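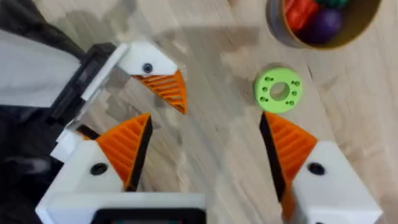
Light wood tabletop, pale grain.

Feb 19, 2026

This post sets out the changes to the Lernunville tool library that take effect in March. Members are asked to read it before placing their next reservation.

The library closed its records for the past year with 3,246 loans. More than 3,000 of these were for hand tools. The remainder were ladders, sanders and the tile saw, which continues to have the longest waiting list.

The standard loan period will be 11 days. Renewals will be limited to 2 per item, and no renewal will be granted while another household is waiting. Reservations made through the old Prodden form will be honored but cannot be extended.

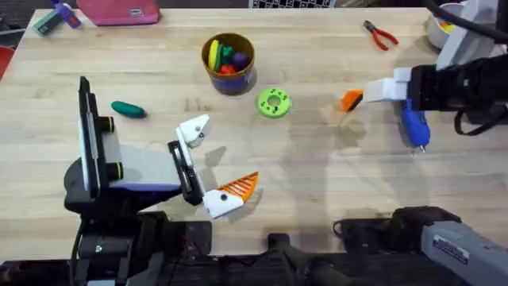

Zamora wrote in to ask whether the shorter period could be waived for the tile saw, as a bathroom floor takes longer than that to lay and grout.

The request has been considered. The saw may be kept through one renewal even when others are waiting, provided that the borrower asks before the due date.

Returns at the Timurcombe branch remain available during regular hours. Blades and bits are to be returned in their cases, with any damage noted on the tag.
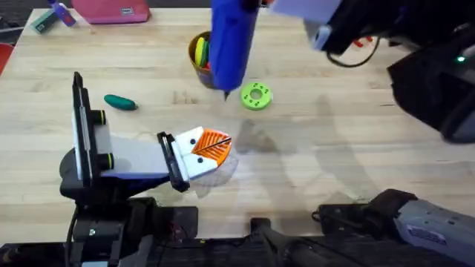
Late fees will not change. Members who owe a balance from last year may settle it at either branch and will keep their place on any waiting list.

Donations of clamps and levels are welcome. Gasoline-powered tools cannot be accepted

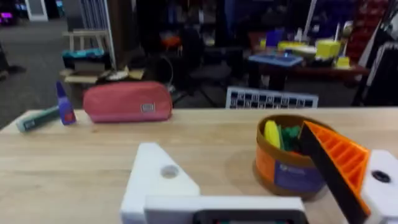
at either branch, and neither can extension cords with repaired plugs. Items left outside the door will not be entered in the catalog.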